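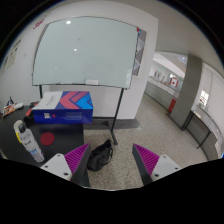

How do you compare two sets of fingers on a hand-held gripper without fooling yourself?

Change the fingers and leave everything else alone, then run the same short list of grabs with each set and write down every miss as it happens.

I learned that the slow way last November, when I swapped the fingers and moved the camera on the same afternoon and had no idea which one had helped! So now I do it like this.

Start with the camera. Get it where you want it, tighten it down, and open both fingers all the way. You want both tips in view with clear space between them. Save one still with the gripper open and one with it closed, and keep those two next to your notes for the whole test.

Next, check the inserts. I like ribbed ones in a loud color (mine are magenta) and they're easy to find later when I'm scrubbing through footage of dark tabletops. Push each one sideways with your thumb. If it slides on its plate, snug up the screws before you go any further.

Now pick your things to grab. Go for a mix – something round, something flat, something soft. Flat stuff on a smooth table is the mean one, and it's where my two sets were furthest apart. The Penry fingers kept skating over the top of a thin disc, while the Drondetti ones got under the edge if I came in low and slow.

Do all your grabs with set one, take a break, then do set two in the same order. Alper Uysal likes to switch back and forth after every object, but I lose screws that way.

One more thing about the recordings: wide lenses bend everything near the rim, so a straight bottle can look like it's leaning. Judge your grip from the middle of the picture. I toss any clip where the object never gets there, and out of 3170 clips I still had almost 2000 to work with, plenty for picking a favorite.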